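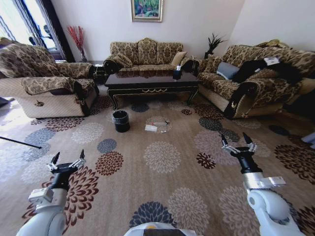 Somebody at the Drikholm branch asked me last time whether reupholstering a sofa ever saves any money, and could I please answer yes or no before the coffee break. So, slide one: no. Pause for the people who came for that to leave.

For everyone else, the talk is called What Your Sofa Costs. Thank the Meireles library for the room. Mention the fire exits.

START WITH THE BILL
My own three-seater. Bought used, springs fine, fabric the color of old soup. I got a quote from Prunero, who were polite on the phone and came back with 2,000 dollars, fabric extra. Let that sit. Then the fabric: a damask with a big repeat, which I'd picked because I liked it, a mistake I keep making. Final total 3,628. Read the number out slowly, they always laugh at the 28.

WHY PATTERN COSTS MORE
Explain repeat. The motif has to land in the middle of every cushion and run down the front as if it grew there. Everything between the motifs goes in the scrap bag. A plain fabric lets you turn pieces any way you like. A damask has a top and a bottom, and it will tell your guests if you got it wrong.
(Pass around the two samples. Get them back this time.)

Matching sets: same problem, times every seat in the room. If you want a suite to match, order the whole lot from one dye batch. I ordered six yards short from Flasine and the second batch was brown in a different mood. It is now the back of the sofa, against the wall, where it can think about what it did. 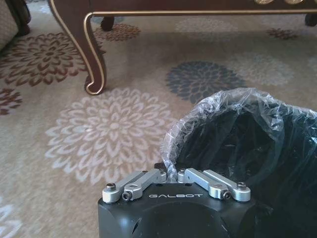
Next, wear. Arms go first, then the front edge of the seat, then your patience. Arm covers look like something an aunt would do, and the aunt was right. Cut them from the same bolt on the same day. Turn loose cushions when you vacuum. If you don't vacuum, turn them when company is coming.

ASK THE ROOM
Who has a throw over something? (Hands.) What's under the throw? (Nobody answers. Move on quickly.)

WHAT I'D DO WITH 500 DOLLARS
New foam in the seat cushions, plain fabric for the parts people sit on, leave the rest alone. Bolsters are cheap and hide a lot. Skip the fringe.

Last slide is the fabric calculator. It takes a while to load, so open it before 7 pm. Questions, then help stack the chairs. Samples back in the blue folder.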